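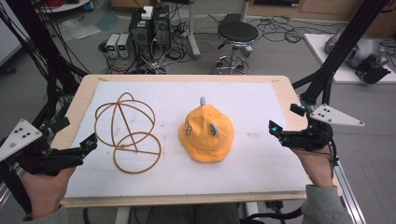 Reading Claims About Materials
Session 5 notes, Poonam Shakya

Last session ended on the word "natural" and I want to stay with it a little longer, as several of you still seemed to trust it. Please don't. On a hang tag it can mean the fiber came from a plant, or that the dye did, or that the color is beige.

The reading is the Trenthorpe survey, pages 33 to 41. It asked 154 shoppers how long they expected a cotton hat to last, then reported that shoppers "value durability." Look at the question again. Expecting a thing to last and paying more for it are different matters, and the survey only asked about the first. The authors slide from one to the other on page 38 without a word of warning.

Also look at who was asked. All of the shoppers were leaving the same store, in June, and had just bought something. People who looked at the price and walked out are missing.

The Stekia leaflet is worse, though shorter. "Tested to more than 2 years of wear" sounds solid. Whose wear? Every day, or on vacation? A rubbing machine in a lab can tell you how a weave holds up to rubbing. It says very little about sweat, sun, or being sat on in a car. I wrote to ask for the test method and got the leaflet again.

Some of you raised Lui's point that a weak number beats no number. I'm not convinced. A weak number gets copied into the next report, and by then the doubts have dropped off.

For next time:
Bring one label from something you own. Copy the claim out word for word.
Write down what you would need to see before believing it.
Skip the Stolillow chapter except for the table of terms, which is useful even if the definitions of "craft" and "handmade" overlap almost completely.

Half a page is plenty.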